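Barcodes, QR codes and the week I relabeled everything

3 February 2019

Hello again from a very cold Clestham! I promised last time that I'd write up the labeling project, and a few of you have been nudging me about it, so grab a coffee because I have a lot to say about small square stickers.

Quick background for anyone new to the newsletter. I look after the equipment store for Handard, where we lend out cables, projectors, sound gear, test meters and a great many power supplies that all look the same. Until this winter every item had an old-style barcode on it, the stripy kind, and a number underneath. The number matched a line in a spreadsheet. It worked, more or less, as long as you were standing at the desk with the one good scanner.

The trouble with a striped barcode is that it doesn't hold much. Ours held an item number and that was it. If you were across the building with a dead projector and wanted to know when the lamp was last changed, you had to walk back or call me. A QR code can hold a whole web address, and pretty much every phone made in the last few years can read one straight from the camera app. So the plan was simple: one QR code per item, each one opening a small page with the name, the history and a button for reporting a fault.

I tried two label programs. Trumetti was the prettier one, and I wanted to like it, but it insisted on routing every code through its own short links. That means if you stop paying, your stickers stop working. No thanks! I went with Chambi, which just takes a spreadsheet column of addresses and prints them as they are. It's a bit plain and the menus are in an odd order, but the codes point at our own pages and they'll keep doing that whatever happens to my subscription.

On to the numbers, as I know some of you like them. I had 337 items on the list and ended up with working labels on 324. The rest are either too small (audio adapters, mostly) or covered in that rubbery coating that no glue on earth will stick to. For those I'm going to try little tie-on tags in April when I have a free afternoon. 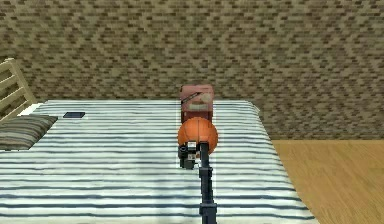 Robot arm and basketball, computer-rendered.

A few things I learned about printing the codes, in case you're planning something like this yourself.

Keep the address short. The more characters you put into a QR code, the more tiny squares it needs, and the smaller those squares get on the same sized sticker. My first batch had long addresses with the full item description in them, and my own phone could hardly read them at arm's length. I cut the addresses down to our site name plus the item number and the codes got much chunkier straight away.

Leave the white border alone. I trimmed it off on one sheet to save space and had to peel off 76 labels and start over, which took most of a morning and all of my fingernails. The reader needs that empty margin to find the edges of the code, and the three big corner squares on their own won't save you.

Matte paper beats glossy. Under the strip lights in our store the glossy ones threw back a big white glare right across the middle. You could tilt the phone and get it eventually, but people won't tilt, they'll just come and find you.

Then there's error correction, which I had never paid any attention to. Every QR code carries some spare information so it can still be read when part of it is scratched or dirty. There are four levels, and the higher you go the more damage it can take – but the code gets denser too. I settled on the second highest for anything that travels and the lowest for things that stay on a shelf.

Curved surfaces are still a pain. On a fat microphone handle it's fine, on a thin cable it's hopeless, and wrapping the sticker like a flag around the cable is the best I've managed. If you have a neater way, please write back and tell me!

So was it worth it? I think so. Fault reports now come in with the right item number attached, and in the first 3 weeks I had roughly half as many "which projector did you mean" conversations as I'm used to. I've kept the old printed number on each new label as well, in plain digits, for anyone with a flat battery or a phone that sulks.

Next issue I'm going to look at handheld scanners again. The good one at the desk has started beeping twice for everything, and I'd like to know if it's worth fixing or if I should be shopping for a new one.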